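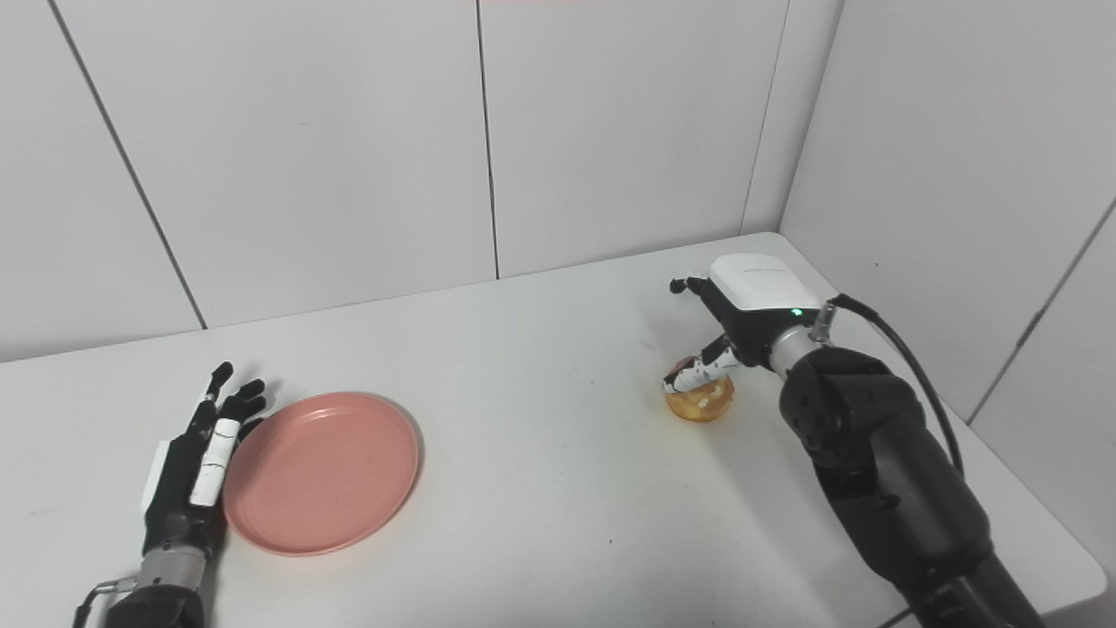
A pink plate on a white tabletop at Demside.

DEMSIDE OPENS TABLEWARE LENDING SHELF IN DECEMBER

Murkside – Plates, bowls and serving dishes, free to borrow. The Demside kitchen opens its lending shelf this December with 242 pieces from the Urura range, all shallow, all stackable. Borrow for up to 19 days, bring back clean.

"People buy plates for one party and then they sit in a cupboard," said Nazanin Zamani, who runs the kitchen. "Take ours."

Pick-up from 5 p.m. at the side door. No deposit for local residents. Chipped peices can be returned too – just tell the desk.

Larger orders, more than 236 pieces, by arrangment only.

Press contact: Kianoush Ranjbar, Demside kitchen office.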